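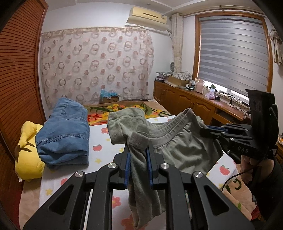 Four hours into a folding session, my right gripper stopped telling the truth! I love this work (I've been demonstrating laundry with a pair of hand-held grippers since June) and I'd grown so used to the logs coming out clean that I nearly missed it.

The pants were the soft sage kind with an elastic waist, and they need a proper pinch on both sides. My hands felt fine. The width reading, though, said the jaws were still 20 mm apart while I had fabric clamped tight between the blue pads. I kept going, of course, and checked later, and the same stuck number ran through 900 samples in a row. Out of 1,454 in that take!

A policy trained on that would learn to pick up pants with its fingers wide open. I laughed, then I felt a bit ill, then I got very excited, because a fault you can reproduce is a wonderful thing.

So I went back to the bed, folded the green pair into a rectangle, opened the jaws on either side of its lower edge and watched the numbers on the Nirnen logger. Open, close, open, close.

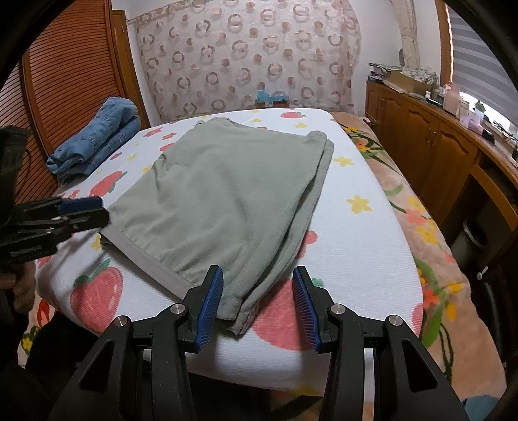 ## What I found

A worn connector. Whenever I twisted my wrist past a certain angle, the signal dropped and the logger politely repeated the last good value. No warning, no gap in the file. That second part bothers me much more than the plug does!

I've swapped the cable and written a small check that flags any reading frozen while the gripper is moving. Next up are the towels from the Clatier set, and I want to rerun the older takes through the check first.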